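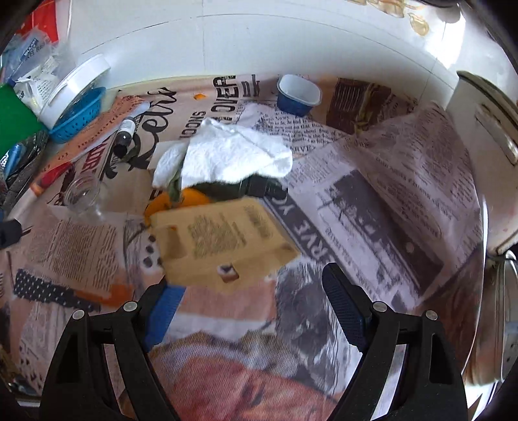
Hjørdis Berge keeps newspaper in stacks by thickness. She runs the sorting course at Halvorsen, a second-hand shop with a back kitchen, and the course consists mainly of clearing one worktop. Participants are given a surface with mixed small items on it and are asked to return it to bare. She has run it since March in its present form.

The paper goes down first. "Two layers, overlapped by the width of a hand," she says. "One layer tears when you drag something across it. Three layers slide over each other." She prefers broadsheet to tabloid on area alone, but takes what is handed in at the counter. The sheets are laid without regard to which way up the print is. Glossy supplements are less useful, in her view, as they do not soak anything up, and she puts them at the edges where the surface is least likely to get wet.

I asked what belongs in the mix. Berge works from the contents of ordinary kitchen drawers and counters: a small plastic cup, a marker pen, a paper packet, a lid with no obvious box, a mesh basket, a strip of fabric, a paper towel, a piece of fruit. "People expect a kitchen to contain kitchen things," she says. "Half of what is on a worktop came from another room and was put down there."

The order of work is fixed. Food comes off first, with anything leafy, and goes either to the cold shelf or to the compost pail. Rubbish is second. Clear plastic bags are flattened and checked by hand before they are thrown out. She regards the crumpled bag as the most common place to lose a small part. Third are the containers, which are set upright along the wall and then used to hold everything else. Cups lying on their sides are counted as containers and not as rubbish until someone has looked for a crack.

Paper towels get a rule of their own. "Lift it straight up. Do not wipe with it, do not pull it sideways," she says. "There is usually something underneath, and you do not know which way it rolls."

Ragnvald Myklebust, who wrote the course notes, is responsible for the part about pens and tools. Anything long and thin is laid parallel to the front edge before it is put away. He gives the reason as visibility. "A pen lying across a striped strip of paper is hard to see. On newsprint it is harder. Line them up and you find the one you missed." The long items then go into the mesh basket, handles upward. Myklebust chose mesh over solid sides after a season with the closed Clergate tubs, which collected grit at the bottom and had to be washed out weekly.

Lids were the subject on which the two disagreed. Myklebust would keep every lid for a year. Berge keeps a lid for the length of one session – if no container in the room takes it, it goes. The notes as printed give her version, with his in a footnote.

Appliances are not moved. Whatever stands at the side of the worktop stays there, and the newspaper is tucked up to its base. Berge allows a gap of two fingers between paper and any plug or flex. Tins and canisters that have drifted under or against an appliance are brought forward and read before they are shelved. She has no strong opinion on labels, provided the label can be read from the front. The Devalano labels supplied to the course peel in steam and have been replaced with marker pen written directly on the lid.

The final step is removing the paper. It is folded inward from all four sides so that crumbs and dust stay in the middle, then carried out flat. "If you roll it, the ends open," Berge says. The surface is wiped once with plain water and left to dry before anything is put back.

The course notes run to 59 pages. Berge considers this too long and has started on a shorter set, which at present covers the food and the rubbish and stops at the containers.

Comments

makanton_shed: We use old lining paper instead. Wider than newspaper and no ink on the hands. Worth asking at a decorator's for roll ends.

Pia R.: Agree with Myklebust about lids. I threw one out and the box was in the car.

tolv: What does she do with fabric strips? They are in the list at the top and then never mentioned again.

Pia R.: @tolv I put mine in with the cloths, but I would like to know too.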